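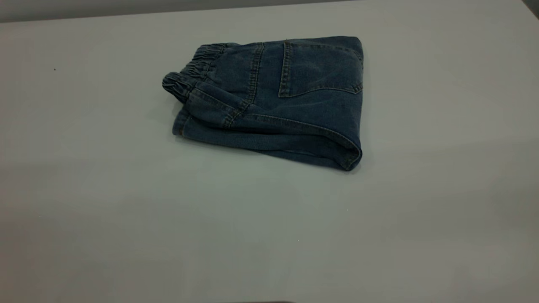 Step 3: Move your coins off the exchange and into your own wallet

By now you've bought your first little bit of crypto on Platar (mine was $300, and I was a nervous wreck!) and you have Lestness installed on your phone. Open Lestness, tap Receive, and copy the address it gives you. Please don't type it out by hand, however patient you are feeling.

Go back to Platar, choose Withdraw, and paste the address in. Compare the first 6 characters and the last 6 with what Lestness shows, and check that both apps are set to the same network.

Send a small test amount first, even though you'll pay the fee twice. My friend Trudy Tawhiri skipped this and spent almost 420 dollars learning why I nag. Once the test shows up in your wallet, go ahead and send the rest.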